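Skurkik Blue Drive Caddy

The one I keep buying again 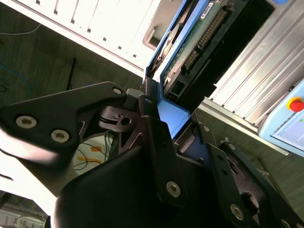
I started selling these out of my own spare parts shelf, so let me tell you how I got here. I had six old desktop towers to keep going for my brother-in-law's print shop, and every one of them had its hard drives held in with a different kind of rail, or with tape (yes, tape!). Swapping a drive meant ten minutes of fishing for a dropped screw. I got a couple of Skurkik caddies in a box of odds and ends, tried one, and ordered a whole lot more that same night.

It's a simple thing. The caddy is a bright blue frame that wraps the edge of the drive and leaves the green circuit board out in the open, so you can get at your connectors without taking anything apart. I love the color too. When you're on your knees under a desk with a flashlight in your teeth, blue is a whole lot easier to spot than one more piece of black plastic!

What you get: 2 caddies per pack. The drive isn't included, and neither are cables. I get that question a lot, so I'm putting it up here near the top.

Putting a drive in: lay the frame down on something soft, line the drive up and ease it in one side at a time. Don't muscle it. If it feels stuck, back it out and check that you've got it facing the right way (I still get this wrong before coffee). Keep your fingers off the circuit board and the gold pins, and touch some bare metal first if you've been shuffling around on carpet.

Will it fit your computer? Probably the most important part of this page, and I can't answer it for everybody. Measure the bay and send me the numbers before you order. Usha Murthy wrote in to say hers slid right into an old Brosa tower. Jelle Timmermans had no luck with his Ruotsalainen case, where the bay is just a hair too narrow, and he sent them back. No hard feelings, I refunded him that afternoon.

Used caddies: I sometimes have these from office clear-outs, cheaper than new. They've been wiped down and may have scuffs or a bit of old label glue on them. Ask me what's on the shelf.

Item number 2256. Packs ship in a padded mailer, and I'll happily combine them with anything else you're getting from me. Returns are fine as long as the frame isn't cracked. My next big order goes in at the end of June 2024, so if you need a whole stack of them, drop me a note before then and I'll add yours on.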